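Learning to Cook in a Second Language

October 19, 2023 — by Sherif Ghoneim
2 min read

When I moved here in May, I thought the hard words would be at the bank or at the doctor. The hard words were in the kitchen. My neighbor gave me a recipe for lentil soup, and I had to look up "simmer," "pinch" and "drizzle" before I could start.

In my mother's kitchen there were no such words. She said "cook it until it smells right," and I understood her. An English recipe wants me to know the difference between chop, dice and mince, and I still mix up the last two.

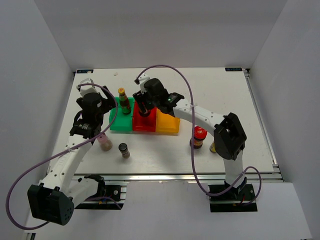 So I began to keep a notebook. On the left page I write the English word, and on the right page I write what my mother would say. For "season to taste" I wrote "ask your father." Some pages are still half empty — I have not found anything for "fold in," and I am afraid of recipes which use it.

Last week I made the soup again without the dictionary. It was a little too salty. My neighbor ate two bowls and asked me to write down my version for her, so now I must learn how to spell "cumin" correctly.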